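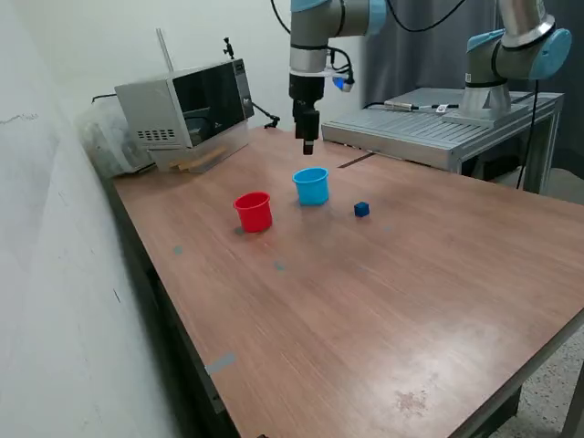
Feltach Sorting Package for Two-Finger Grippers
Last updated: March

Feltach is a software and training package from Esitero for robot arms which have a parallel gripper. It is made for small objects on a table: picking a block, putting it in a cup, moving the cup to another place. Customers write to us to ask if the same package can also clear a kitchen counter or keep a packing bench in order. We try to answer this question on the present page before the prices, so that you can decide with correct expectations.

What the package does today

The arm learns a task from demonstrations. Your operator guides the arm through the job many times, the software studies the recordings, and after this the arm repeats the job with the objects in somewhat different positions. We deliver the package with a starting task, block to cup, which we recommend to every new customer even if the final purpose is very different. It looks like a children's game. In practice it contains most of the difficulties of a true chore: the fingers must come down straight, the grip must hold during the transport, and the opening of the cup must be found from above, where the camera on the wrist sees mostly the rim.

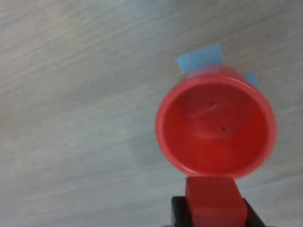 Red block in the gripper, red cup next to it.

When block and cup have the same color, the software needs more demonstrations than when the colors are different. We advise to record such pairs early. Many buyers leave them for the end and are then disappointed with the results of the last week.

Can it do household chores?

Partly, and slowly. Our colleague Youssra Bouazza keeps a list of 27 chores which customers have requested from us. She tests them one after another with the standard package and without special fingers. Putting dry, rigid objects into an open container is reliable enough for daily use with a person in the same room. Stacking plastic cups is also acceptable, if they stand upright at the beginning. Opening an appliance door works when the door has a real handle and the arm was taught on this exact door; with another model you must teach again.

The chores which people want the most are still on the wrong side of the list. Folding a towel takes the arm several minutes, and the result you would probably fold a second time. Wiping a table is possible as a movement, but the arm does not know if the table is clean. We don't offer anything for wet dishes. A glass which has been lying in soapy water is a bad object for two hard fingers, and we will not sell it as a feature until we have seen it done without a broken glass for a long period.

And on the shop floor?

The situation is better there, because the bench stays where it is and the parts repeat. At Faulkner, a workshop which assembles small pump housings, the package was used for sorting caps into two bins. Wim De Graaf, who is responsible for the bench, counted 1770 attempts over the trial. The caps which were standing alone gave no trouble. Almost all the failures were caps lying one against the other, where the fingers had no space to enter. He now spreads the parts with a simple vibrating plate, and he considers the money for the plate well spent.

Color is a smaller problem on the shop floor than thin and flat things. A label, a piece of tape or a plastic strip lying on the table 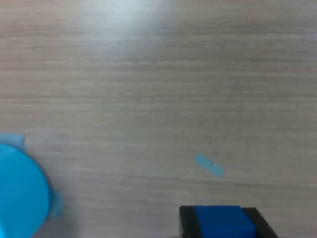
may be understood by the software as an object to pick, or may be ignored completely, and this depends on what was on the table when you recorded. If you use tape to mark positions, put it before the first demonstration and leave it there until the last one. Strong reflections from a smooth tabletop have a similar effect. A matte cover or a lamp moved to the side can help more than another hundred demonstrations.

What you receive

The Feltach license for one arm, without time limit
The starting task, block to cup, with its recordings
One wrist camera mount with screws and cable clips
Printed guide in English (French on request)
Two remote sessions with Boonmee Thongdee, our application engineer

The arm, the gripper and the camera are not included. Cups and blocks also not, any kitchen shop has suitable ones.

What you need on your side

A parallel gripper with position feedback. A table which doesn't move when someone leans on it. A computer with a recent graphics card. Objects should weigh less than 1000 g together with whatever is inside them; we set this limit ourselves in the software and it can't be changed by the user.

Please plan also the surroundings of the table. Cables from the arm should have enough length to follow the wrist without pulling, and everything that stands on the table permanently should be in its final place before recording. Mohcine Berrada in our support team estimates that half of his calls begin with an appliance that was moved by a hand's width for cleaning. 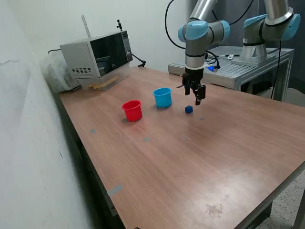

Demonstrations: how many?

For the starting task we recommend 50 for each color of cup. For a chore with a door or a drawer, please begin with 200 and then test. It is better to record with two different people, as one person alone always approaches the object from the same side without noticing it. Recordings where the object falls can be kept, if you mark them as failed in the menu.

Compatible products

The package can be used together with Rultudard, our logging tool, which stores each attempt with video and the force of the gripper. Rultudard is sold separately. Customers who have the older version must update it first, otherwise the videos are saved without sound and with the wrong time.

Price and delivery

One license costs 2937 euros without tax. Schools and universities should write to Fouad Bouzid in sales for the reduced price. The license arrives by e-mail, and the mount and the guide are sent by post within two weeks.

If your chore is on the difficult side of the list, send us a short video of a person doing it, with the real objects on the real table. Youssra Bouazza looks at each of them and will tell you if we advise to buy now or to wait.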